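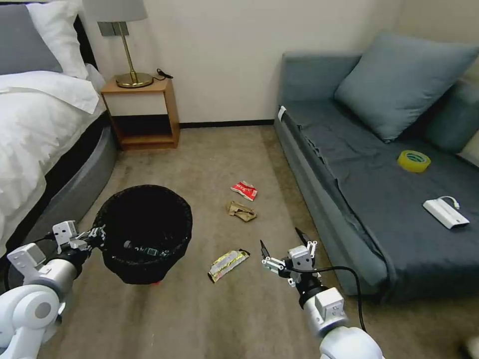
Section 2. First charge and fitting the belt

For the Dremwood heat belt (cramps, lower back). Read before first use. Takes a few minutes.

1. Take the control pad out of the front pocket. Peel off the film over the charging port.
2. Plug in the cable supplied. Small end to the pad, other end to any USB wall plug. Light goes amber.
3. Leave it until the light turns green. First charge is the long one, allow two hours. Unplug.
4. Slide the pad back in the pocket, button side out. Press the snap shut.

Note: battery is good for more than 530 charges. After that it still works, just shorter sessions.

CAUTION: Do not wear the belt while it is charging. Do not charge it under a pillow or folded up.

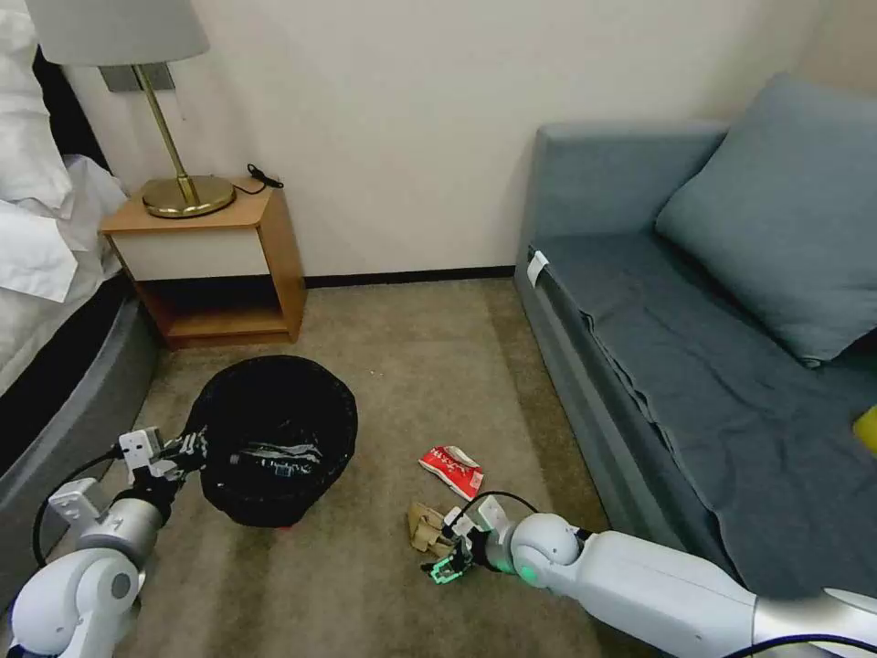
5. Put on a thin layer first – T-shirt, leggings, whatever. Never on bare skin.
6. Wrap the belt with the soft side in. Top edge just under the navel. For back pain turn it round so the pocket sits behind you.
7. Close the Velcro. Snug, not tight. You should be able to get two fingers in behind it.
8. Hold the button untill it buzzes. Starts on Low. Press again for Medium, again for High.

Stay on Low the first time. See how your skin does. Slight pinkness that fades is fine, anything else stop and take it off.

The belt shuts itself off at the end of each session. To go again, hold the button. Let your skin cool down in between.
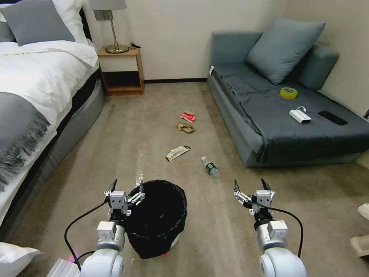 CAUTION: Not for use when asleep. Not over patches, creams or heat rubs. If you are pregnant, have diabetes, poor circulation or numb areas, ask your doctor first.

Washing: pad OUT. Cover goes in cold on gentle, no softener, hang to dry. Wipe the pad with a barely damp cloth. Dont put it back in till the cover is dry all the way through.

Storage: flat, away from sun. Top up the charge every few months if you dont use it.

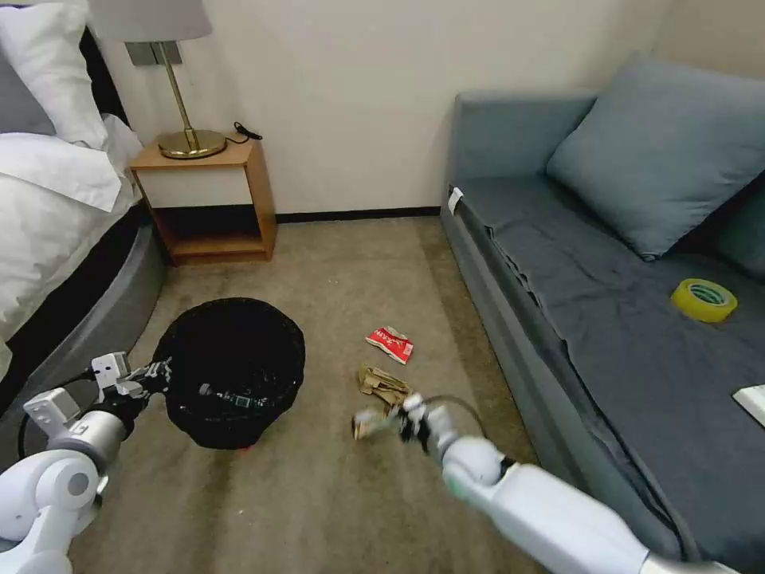 Can I wear it sitting at work?
Sitting is fine on Low or Medium. Don't lean hard on the pad with it turned to the back, the heat builds up in one spot. Move it forward or loosen it a notch.

Belt light flashing red, see Section 8.

Text checked by Genalyn Ocampo, May 3, 2019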